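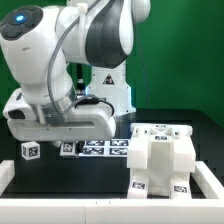 Figure 1. Bench with tagged cubes on the black tabletop, green backdrop behind.

Kulen Small Parts Handling Study
Progress report to the Lockwood program office
Prepared by Joanne Entwistle, 22 July 2026

1. Period covered

This report covers work since the February review. The bench is in use at the Kadport site. The test pieces are plain white blocks and cubes, and the task under study is how such pieces should be marked, laid out and put back between runs. Work on packed trays has not begun and is not reported.

2. Work pieces and markings

The cubes carry black-and-white square tags. Tag position is held to the center of the face. Early pieces had tags applied by hand, and several lifted at the corners after repeated handling. The current set uses a thinner label stock, pressed on with a roller and left overnight before use.

The larger rectangular blocks come from Pretora, cut to our drawing. The first delivery had to be returned for uneven edges. The replacement delivery was checked on receipt and accepted, with 2 blocks set aside for surface marks. Those are kept as spares and are not entered in the log.

3. Table and backdrop

The black top was kept. White pieces show up well against it and dust is easy to find. It is wiped down at the start of each session with a dry cloth. Solvent wipes were tried and dropped after they left streaks.

The green backdrop was rehung in March to take out a fold near the bottom. Lighting has not been changed. Glare on the white pieces is still higher than wanted late in the afternoon, and a blind has been priced.

4. Layout runs

Planned runs for the full study: 800. Completed and logged to date: 198. Of the completed runs, 5 were rejected because the starting layout did not match the run sheet. All were repeated the same day. The run sheet now gives the layout as a drawing in place of a written list, and no mismatch has been logged since the change.

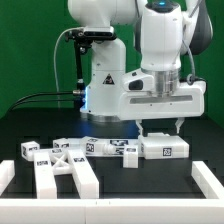
Figure 2. Large white rectangular block on the table, gripper fingers open above it.

The large block takes longer to place by hand than the cubes. It can be set down slightly turned without the operator noticing. A corner mark on the tabletop is being considered. The objection is that any mark would have to be removed for the later layouts.

5. Spending

Spending on materials is within the approved line. The returned delivery was credited in full. The blind is not in the current budget and a request will follow separately.

6. Next period

Continue layout runs in run sheet order. Decide on the corner mark. Relabel any cube whose tag has begun to lift. Send the revised run sheet to Lockwood for comment before the packed tray work is scheduled.

Contact: Joanne Entwistle, Kulen study office, Kadport | © 2026 Kulen | Back to top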